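ok laundry bot thread, as promised! our student team at Cirkthorpe has spent the whole term teaching a robot to do laundry and I have Thoughts

the task sounds so easy. clothes, washer, basket. my little cousin can do it. we have been at it for 11 weeks and I now dream about door gaskets
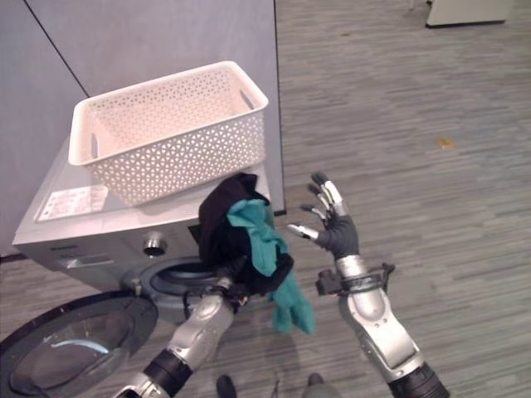

posted by jallum_laundry_crew
30/12/2023

so the black thing and the teal thing are our official test load. we wanted colors the vision code could tell apart and those two won. the trouble is they LOVE each other. grab one and the other comes along for the ride, and then the planner has to decide if it's holding one item or two

our first fix was to shake. please do not shake. a sleeve across the camera is a very confusing thing to debug at night

second fix was using both hands on the bundle, and I was against it (sorry team) because the timing between the arms was a mess in December. we've logged more than 940 grasps now though and I've come around – the two-handed ones are much nicer to watch 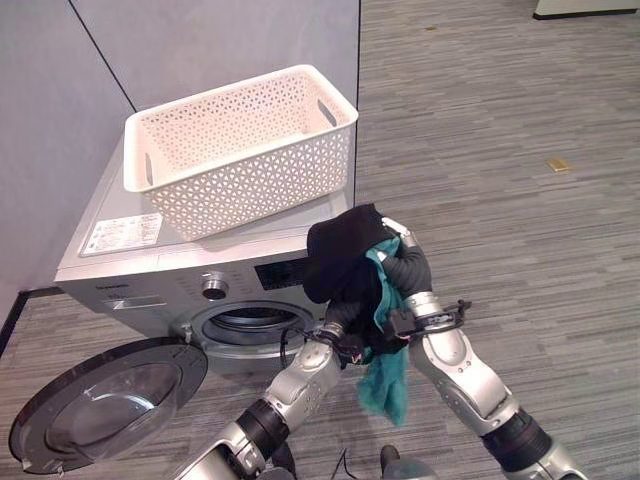

both arms on the bundle, drum door open, basket waiting up top

the other half of the project is the basket. Fitow (that's the name of our grasp code, long story) has to deal with a heap of cloth with no edges it likes. we set the basket down low for this bit so the arms can come in from either end

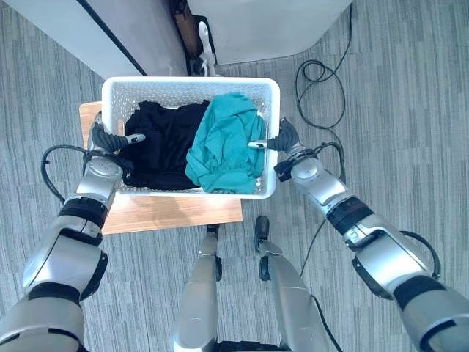

Nigatu replied: we did towels for our club build and the thing that saved us was slowing the close of the fingers way down, have you tried that yet?

yes!! sort of! we slowed the left one and forgot the right one for 7 days. both are slow now and I'm going to try even slower after the break

demo for the class is in January, report is 13 pages and still has a section that just says "socks". back to it – will post the gripper settings once I've cleaned up the file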